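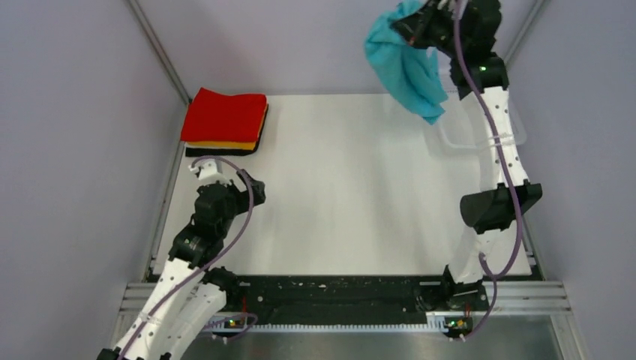 Folded cloths, red on top.

Filed under: Grant Updates | Textiles & Craft

Progress report to Natgate, 6th May

We finished 42 of the 60 lap quilts by the end of April. The remaining 18 are cut and pinned. Dustard delivered the second lot of batting 8 days behind schedule, so binding was held over and the evening group worked on cushion covers in the meantime.

Both Wurkix machines have been serviced. One still skips stitches on heavier fabric and we use it for piecing only.

Spending is within budget apart from thread, where we went over after changing colours. Siriwardena has agreed to hold the backing fabric at the old price for 2 more orders.

Labels are still to be sewn on.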